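Denberg Library Opens Its Game Room for a Second Season, With More Tables and Longer Hours

DENBERG, January. The Denberg Public Library is bringing back its winter game room, and this year it gets the whole lower floor! Doors open at 10 a.m., and anyone can walk in, pick a game off the shelf and sit down. There is no fee, and you don't need a library card to play in the building.

Last winter the game room took up one corner behind the magazine racks. It drew more than 1000 visits before it closed for the spring, and people kept asking at the front desk when it would be back. We heard you. The new space has room for 13 tables, a quiet end for chess and go, and a louder end for everything else.

The collection has grown too. The library now owns 570 board games, card games and puzzles, a good share of them given by families in Denberg and nearby Bidura. Every donated game has been opened, sorted and checked for missing parts. If a die or a pawn was gone, it was replaced from the spare parts drawers, so please don't worry if your copy of a favorite has one pawn that doesn't match the others.

"I grew up playing cards with my grandmother, and I learned most of my arithmetic that way," said Fasil Gebretsadik, who runs programs for the library. "Last year I watched a retired bus driver teach a table of fifth graders how to play cribbage. They beat him in the second week and he was thrilled. I can't wait to see who sits down together this time."

New this season is a make-your-own-game workshop led by Teodoro Tiongson, a game designer from Magbanua. People of all ages will start with plain pieces and a few simple rules, play a round, change one rule and play again. Paper, pencils and tape are provided, and finished games can be left on the shelf for others to try.

"You can get a good game out of very little," Tiongson said. "Mark a spot on the table, put a piece near it, and ask people what should happen next. Kids have ten answers before I finish the question."

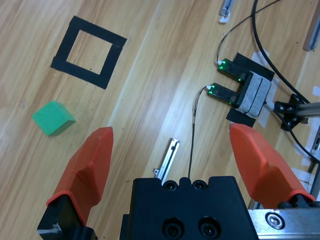 A green cube and a square of black tape on a wooden surface.

The Gadedow Fund for Reading and Play paid for the new tables and chairs with a grant of $2,095. Snacks are welcome in the louder end, and drinks need a lid everywhere.

Games may be borrowed for two weeks with a library card, up to three at a time. Large puzzles can be left in progress overnight on the marked shelves by the stairs. Children under eight should come with an adult.

To donate a game or sign up for the workshop, stop by the front desk at the Denberg Public Library or ask for the programs office by phone.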